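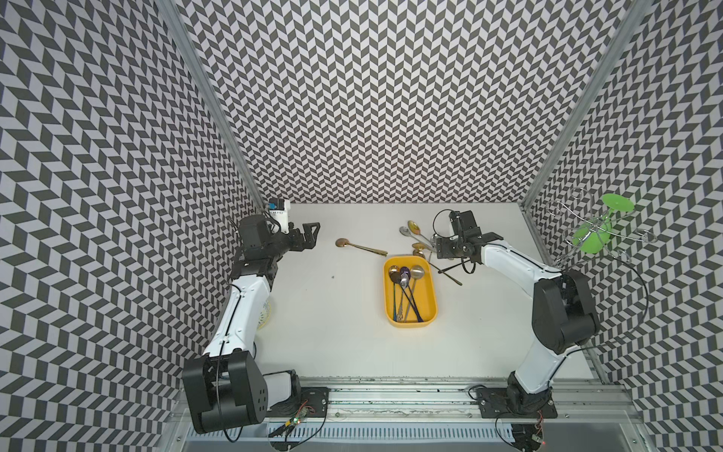 Bajwa Market Notes Announces Change of Release Time for Its Weekly Futures Commentary

STETLOW, 2/16/22 – Bajwa Market Notes, the publisher of short commentary on stock index futures and interest rates, announces today that its weekly futures commentary will be sent to subscribers before the opening of the regular trading session. Until now the commentary was sent after the close. The change starts with the next issue and applies to all subscribers, with no change in price.

The company made this decision after a survey of its readers in January. The survey received 700 answers. Most of the readers who answered wrote that they read the commentary in the morning, when the index futures are already moving and the economic data of the day is still to come. Many of them also asked that the calendar of data releases be placed at the top of the page and not at the end, as it was before.

"We write for people who have a small amount of time before work and who want to understand why the futures are up or down," the company said in a statement. "When the commentary comes in the evening, a part of it is already old by the next morning. We have heard this from our readers for a long time, and now we have the staff to do it in the right way."

To prepare the earlier release, Bajwa Market Notes has opened a second desk in Wiltlow. The desk has 2 editors, who begin their work before dawn and check the overnight prices from the Asian and European markets. The main office in Stetlow will continue to prepare the longer articles, among them the monthly review of bond yields and the guide to central bank meetings.

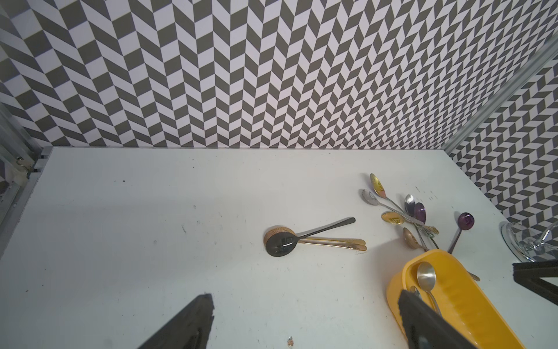

The new commentary will have a fixed order. First comes the calendar of the day, with the hour of each release in Eastern time. After it there is a short text on index futures, then a text on Treasury yields, and then a part on oil and other energy prices. The commentary closes with a list of the companies which report their earnings on that day. The length will stay at 2 pages, the same as now, so that it can be printed by those who prefer paper.

Delivery of the commentary will be made through the Clanside mail system, which the company already uses for its monthly review. Subscribers who receive the monthly review do not need to do anything. Subscribers who receive only the weekly commentary will get a message with a link, and they are asked to confirm their address by this link. If the address is not confirmed, the commentary will still be available on the website, in the subscriber area, at the same hour.

On days when an important inflation or employment report is expected, the company will also send a short update after the numbers are published. The update will give the published number, the number which was expected, and the first reaction of futures and yields. It will not contain a forecast. Bajwa Market Notes does not give advice to buy or sell any security, and this does not change with the new schedule.

The archive of past issues stays open to all subscribers. It covers 9 years of weekly commentary and can be searched by date and by subject. Issues from before the change will keep their old form.

Readers who wish to stay with the evening release can choose a summary, which is sent after the close and contains the closing prices and a few lines of text. This choice can be made in the account settings, under "Delivery."

About Bajwa Market Notes

Bajwa Market Notes is an independent publisher of commentary on futures, bonds and interest rates for private readers. It has offices in Stetlow and Wiltlow. The company does not manage money for clients and does not accept payment from the companies it writes about.

Contact for the press: Press Office, Bajwa Market Notes, Stetlow. Questions about subscriptions should be sent by the contact form in the subscriber area.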